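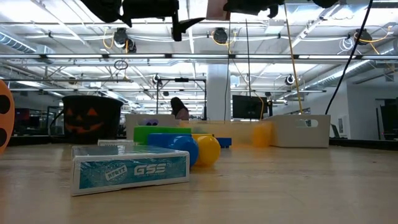
*Teal-blue card box, toys in green, blue and yellow. I say teal. My mum would say "sort of turquoise".*

# What colour is that, then? Colour names in Drelholm

Project report, second-year language module, Pundalley College

I started this project after an argument about a coat. Anežka Baláž (my flatmate, and by the end of term my unpaid interviewer) had left it on a bus and was on the phone to the lost property office telling them it was green. I was sitting next to her mouthing "blue, it's blue!" and we carried on long after she'd hung up. She grew up speaking Slovak and English, I only really have English, and I wondered whether that had anything to do with it. My tutor, Kelechi Igwe, said it was a decent question but far too big for one term, so I cut it down to something I could manage with a pile of paint cards and a clipboard.

## What I wanted to know

Mostly this: when you show people a colour that sits between two ordinary names, which name do they grab first? And do they stick to it if you ask them again later?

A lot of the reading starts from the idea that English has 11 basic colour words, things like red, green, grey and brown, that nearly every adult speaker knows and uses. Then there's everything else (teal, mustard, lilac, maroon), where people start to disagree or pull a face. I liked the "everything else" part much more than the basic part, I'll admit, and my first plan was all fancy names and no plain ones. Kelechi talked me out of that. You need the boring colours in there so you can tell whether somebody is being fussy about every card or only the awkward ones.

## How I did it

I picked 10 paint cards from the Vurkstead shop on the high street, covered the printed names with masking tape and gave each card a letter on the back. Then I asked 45 people, mostly students, plus a good few from the Saturday market, to say the first colour name that came into their head. Anežka wrote down exactly what they said, including the "ooh"s. Four weeks later I went back to as many of them as I could find and did it all over again with the cards shuffled.

I should have thought harder about the light. The market is outdoors and the college canteen has those yellowish tubes, so the same card really could look different in the two places. I only noticed when I laid the answers out side by side and saw that nearly all the "cream" answers for card F came from the canteen.

## The easy ones

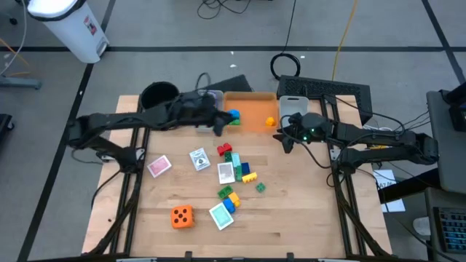
Bright, strong colours caused hardly any trouble, and I'd guess that's partly down to how well we know them from ordinary household stuff. Plastic is a great teacher of colour names! Children get red cups and yellow spades years before anybody mentions ochre. The orange tray at the back of that table is a good case, because I can't imagine a single person on my list calling it anything else. The light grey containers on either side of it are where I'd expect the muttering to begin. Grey did badly in my answers. My palest grey card came back as "grey", "silver", "off-white", "stone" and, from one very sure man with a bag of leeks, "magnolia".

What surprised me was how quickly people answered when they were certain. I hadn't planned to time anybody and I haven't got proper numbers, so I can't do much with it, but Anežka had started putting a little star next to the instant answers and they bunch up on the same few cards. If I did this again I'd take a stopwatch.

## Blue, green and the bit in the middle
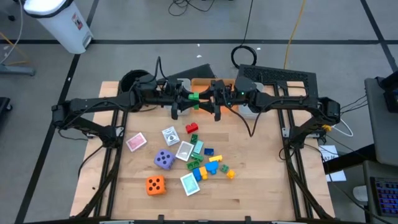

Green was the word I'd been waiting for, what with the coat. It has a clear centre that people seem happy with, and the small Lego brick hanging between the two grippers is simply "green" to me, no second word wanted. Move a little towards blue, though, and the whole thing wobbles. Card C, my nearest match to Anežka's coat, split people almost down the middle, and quite a few changed their minds on the second visit without remembering that they had. One woman was really cross with me and thought I'd swapped the card.

I did ask everyone what languages they'd grown up with, but the groups were much too lopsided to say anything fair about that. Anežka tried all the cards in Slovak and then in English on different days, and gave matching answers apart from card C, which was *modrá* (blue) in Slovak and green in English. She says that proves nothing. I say she owes me an apology about the coat.

## What I'd change

- Use one room, with one lamp, for everybody.
- Add more cards between blue and green and drop the two browns, which were dull.
- Ask people if they paint, knit or sew. A lady who runs the Ajayi wool stall named every card in a way I'd never heard before, and I had no box on my form for why.
- Shuffle the cards the first time too. I forgot.

I'm carrying the blue and green part on in February as my longer project, this time with fabric as well as paint cards. The coat did turn up at lost property, by the way. The label on the bag said "coat, turquoise".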